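Dogar floor protection mat, for ceramic and stone tiles
Item no. 386
Maker: Ustolix

The Dogar mat is made for people who have a nice tiled floor and must now do some heavy work on top of it. You are painting the ceiling, or changing the kitchen, or a piano must go through the hall. A cardboard sheet slips and becomes soft when it gets wet. The Dogar stays where you put it, and you can use it again in the next room.

The mat has two layers. The upper layer is a dense felt which takes up drops of paint and water. The lower layer is a thin rubber film with small dots, and it holds well on glazed tiles, also on polished ones. We do not use glue on the lower side, so no marks remain when the mat is lifted.

Technical data
Width: 900 mm
Length of roll: 11 m
Weight of felt: 500 g per square metre
Colour: grey, with a blue line on one edge
Washing: by hand, cold water, no softener

How to lay it
Sweep the floor first, and then go over it once with a dry cloth. Sand is the enemy of every glaze, and under a mat it works like fine paper. Unroll with the dots to the floor and begin at the wall which is farthest from the door. Let the strips overlap by the width of a hand. The blue line shows which edge goes on top. For cutting, a normal carpet knife is enough, but please cut on a board and never directly on the tiles.
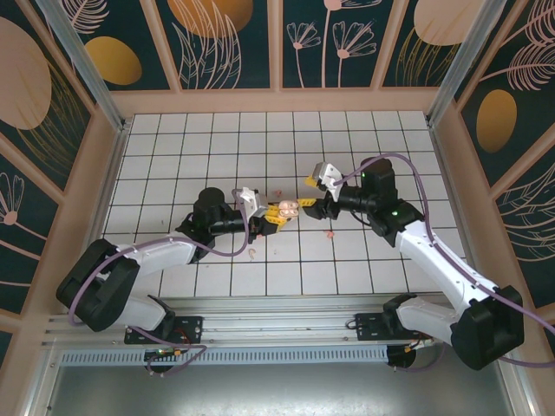 If the joints between the tiles are new, wait until the grout is fully dry before you cover them. The rubber film does not let the moisture out, and the grout can become spotted. The maker of your grout gives the drying time on the bag. On natural stone which is not sealed, please try a small piece in a corner for one night.

The mat is not suitable for outdoor use, and not for floors with heating that is switched on. It also does not replace a hard board under very heavy point loads – for example the feet of a cast iron bath. For this case we have the Flendari board, which is laid on top of the Dogar.

Good to know
The old Ivton mat, with the brown felt, is no longer produced. The two kinds can be used side by side, but the Ivton is a little thinner, so take care with the step between them.

Delivery
The roll comes in a paper sleeve. Orders placed before noon leave our store on the same day. Cut lengths are possible from two metres, but we cannot take these back.

Questions about laying and cleaning: Reinhold Wendt
Orders and samples: Charmaine Ngubane

Page last changed: July 10, 2018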